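Workshop tips for model rocket builders
By Rahel Zaugg

Balsa fins warp when they are stored flat on a damp shelf. Stand them on edge between two pieces of scrap wood and leave the rubber band off until the sealer has cured. Sand with the grain first, then round the leading edge with 320 paper on a block.

Motor mounts should be glued in one go. White glue grabs fast inside a cardboard tube, and a ring that stops halfway will not move again. Mark the depth on a dowel, spread the glue with a cotton swab, and push the mount in without pausing. Epoxy gives you more time but adds weight at the tail.

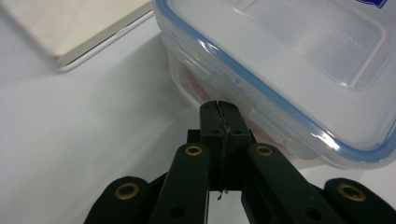 Lidded plastic box with a light blue seal.

Check the balance point with the motor and the wadding in place. My Plulex came out at 584 grams ready to fly and needed 18 grams of clay in the nose before it would swing straight on a string. Write the final weight inside the body tube in pencil.
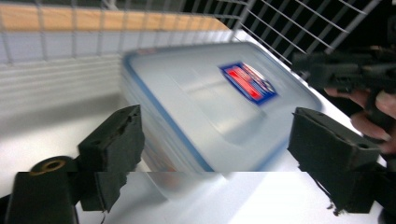 Clidport, 30/07/2023 – Additions from the July build night. Kristóf Hegyi dusts his parachutes with talcum powder before packing, then folds them the morning of the launch. A plastic chute left folded for weeks takes a set and may not open.

Shock cords fray first where they pass the lip of the tube. Wrap that section in masking tape and replace the cord when the tape wears through.

Clean the launch rod with steel wool and wipe it with a dry cloth. Oil collects grit, and the lug will drag. Igniter clips need the same treatment – a quick rub with fine sandpaper after every 2 flights is enough.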